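The Long Way Up to Nondska

My mother decided at 80 that she wanted to see the lake at Nondska again, and when my mother decides something you may as well start packing. She had been there once as a bride, in August, and she remembered a bakery, a ferry with a green funnel, and a hotel where the towels smelled of pine. The ferry is long gone, I'm sorry to say. The bakery is still there, and so (bless them) are the almond rolls.

We took the slow train from Illik, the one that leaves a little after nine and stops wherever there's a bench and a geranium. You can do it faster by bus, but then you'd miss the viaduct, and you'd miss the conductor coming through to ask whether anyone wants the window down. My mother wanted it down. She wanted it down the whole way, and arrived with her hair standing up like a dandelion, terribly pleased with herself.

Travel with somebody who tires easily and you learn to love the short day. One outing before lunch, a good long sit, and perhaps a stroll if the evening is kind.

A folding wheelchair with a blue fabric seat.
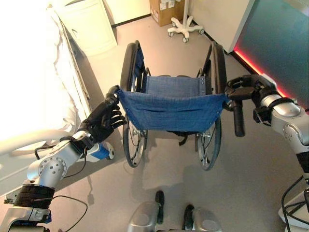
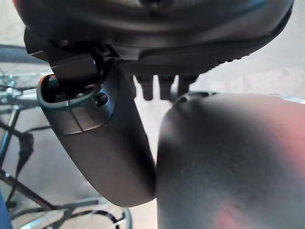
The Hotel Manríquez sits at the top of the town, 200 steps above the water if you go by the stairs, though there's a gentle road around the back that hardly anyone mentions. Ask for the lake side. Our room had a balcony just big enough for two chairs and a pot of coffee, and we spent more of the week out there than I'd like to admit to my editor.

Tsz-kin Kao has cooked in the hotel dining room for 15 years and still comes out to see what you left on your plate. My mother left nothing – she had the trout on three evenings – and on our last night he brought her a second helping of plum dumplings without being asked. She talked about those dumplings all the way down the valley to Eltis, where we changed trains, and she was still talking about them when I got her home and put the kettle on.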